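Open Day at the Workshop: Your Questions, My Answers

Posted December 14, 2024

I've been getting a lot of email about the open day, and most of you are asking the same things, so I'm putting all of it on one page. If your question isn't on here, write to me and I'll add it. I'm Povilas Butkienė and I run the visits at Zotia – which mostly means I unlock the door and talk too much.

Do I have to sign up?
Yes please! We take 100 visitors and then the list closes. It's free, and you only need one sign-up per family, but put everybody's name on it so I can print the badges. If you can't make it after all, drop me a line and I'll pass your place on.

How do I find you?
Go to 44 Wikström Lane and use the side entrance, the one with the bike rack. The front door belongs to the print shop and they are very patient people, but they've had enough of our visitors by now. The bus stops right at the corner. Parking is tight, so share a ride if you can.

How long does it take?
Plan on two hours. There's a short welcome with coffee, then you go round the floor in small groups, then there's time to hang around and ask things. Lots of people skip the hanging around and I think that's the best bit (but I would, I'm the one answering).

Can I bring kids?
Sure, from age seven up. Younger ones get bored during the talking part and then they find the cables. Kids need a grown-up with them the whole time.

Is it all robots moving by themselves?
No, and I'd rather say so now than see long faces at the door. We do show Vindura, our tabletop arm, putting cups on a shelf. It's slow. It sometimes stops and thinks for so long that people start chatting about lunch. But a big part of what we do is done by people, and you'll see that up close too.

What do the people do, then?
They teach. Somebody takes a gripper in each hand and does an ordinary job with it: folding a towel, packing a bag, picking things up off the floor. The grippers record how they move, and the black-and-white square markers help the computers work out where each hand is. Later the arm gets to learn from all that. We call the whole setup Tustus, and please don't ask me why, the name was here before I was.
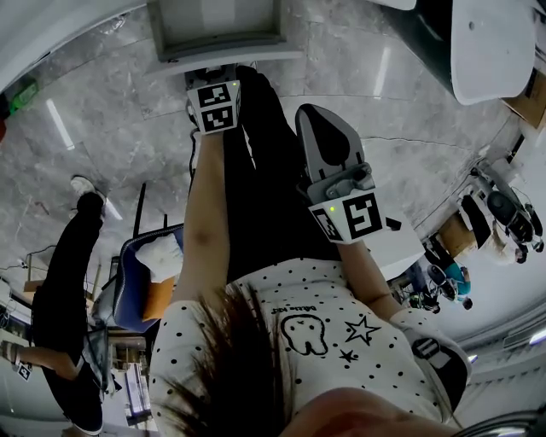

Down on the marble tiles with a gripper in each hand. The markers sit on the white blocks.

Can I try the grippers myself?
Yes! This is what everybody wants and we have three practice stations for it. You get a few minutes each, more if the line is short. Your first try will feel like eating soup with barbecue tongs, and then your hands get the idea and you won't want to give them back. My own mother had to be asked twice.

What should I wear?
Pants you can kneel in, for a start. Short sleeves are handy if you want a go at the grippers, and tie back anything that dangles, like scarves or long necklaces. Closed shoes for everyone, no sandals.

Will I be recorded?
Not at the practice stations, those don't save anything. The work stations do record, so if you'd like to stay out of it, tell me when you pick up your badge and I'll walk you round the other way.

Can I take pictures?
Go ahead, phones are fine. Just ask before you get close to someone who's working, and no flash – it can mess with the marker tracking.

I can't make it. Will there be another one?
We're planning the next open day for April. I'll put the sign-up here as soon as the date is settled, and school groups can write to me before then to hold a spot.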